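TABLES AND TOPS: CARING FOR THE WOOD IN YOUR UNIT

From the Trilthorpe residents' newsletter, October 12, 2018

Several of you wrote in after the June issue to ask about the light wood tables that came with the furnished units in Jendale Court. Most of the questions were the same two: what can I clean it with, and what do I do about the white rings. Jyoti Chaudhary from the maintenance office put together the answers that follow, and Lihua Tian on the third floor added some notes from refinishing her own.

Day to day, all the table needs is a soft cloth. Wipe along the grain. If something is stuck on, dampen the cloth with warm water and a drop of dish soap, wring it out hard, wipe the spot, and go over it again with a dry cloth. Water left standing does more harm than almost anything you can spill. Do not use the spray that is kept under the sink in the laundry room. It is meant for tile and will dull the finish after a few uses.

Glass cleaner is out too, as are scouring pads, melamine sponges, and anything with bleach. Jyoti has seen tops where the finish was taken off in a patch the size of a dinner plate by someone working on a marker stain with a melamine sponge. The stain was still there when the finish was gone.

White rings

A white ring is moisture caught in the finish. It usually has not reached the wood. Leave it alone overnight first, as some of them fade without help. If it is still there in the morning, lay a clean, dry cotton dish towel over the ring and press it with an iron on low, no steam, for a few seconds at a time. Lift and look each time. Stop when the ring is gone or when nothing is changing. Lihua has had luck with a dab of plain petroleum jelly left on for a few hours and wiped off, and that is the one to try if you don't own an iron.

A dark ring is a different matter. The water has gone through to the wood, and getting it out means sanding. Please don't sand the building's furniture yourself. Fill out a work order and Jyoti will come take a look.

Scratches

Fine scratches that you can see but not feel with a fingernail can be made less noticeable with a little paste wax. The maintenance office keeps a tin of Gudance clear wax at the front desk that you can sign out for the day. Put on a thin coat with a cloth, wait until it hazes, then buff it off. Use less than you think you need. Too much wax stays tacky and picks up lint, and then you have to take it all off with mineral spirits and begin again.

For deeper scratches, the wax crayons sold at Ding Hardware on the corner do a decent job. Buy the lightest shade they have. Wood like this has a honey color in some places and is closer to beige in others, so test the crayon near the edge before you fill anything in the middle. If the match is a bit off, too pale is easier to live with than too dark.

Grain and color

We also get asked whether the darker lines and swirls in the tops are damage. They are not. The streaks follow the way the tree grew, and the swirls are the sort of thing you find where the grain bends near a knot.
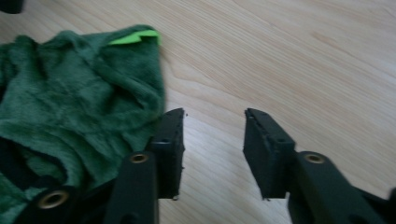
No two tops will match, even in the same unit, and we can't swap one for another on the basis of pattern. People have asked. Color will also shift over the years in a room with strong sun. If you keep a lamp or a tray in one spot, move it now and then or you will end up with a pale patch underneath that takes a long time to catch up with the rest. The same goes for table runners. Rubber feet are worse, as some kinds leave a mark that won't wipe off, so put a square of felt under anything that has them.

Hot pans need a trivet. A folded dish towel is not thick enough for something straight out of the oven.

If a top is past saving, replacement is $497, installed, and it comes out of the deposit only when the damage is beyond normal wear. Small scratches and light fading count as normal wear. Burns and dark water stains usually don't, though a work order sent in early will often save the top and the money. Put your unit number on the form, along with what was spilled and how long it sat, if you know.

Lihua has offered to show anyone interested how she waxes hers. She will be in the second-floor lounge after the next residents' meeting with two tins of wax and a stack of rags. Bring a small piece of your own if you have one that needs work, such as a cutting board or a stool. Cutting boards get mineral oil and not wax from a furniture tin, and she will have some of that as well.

Questions about furniture can be left at the front desk or called in to maintenance at extension 2785.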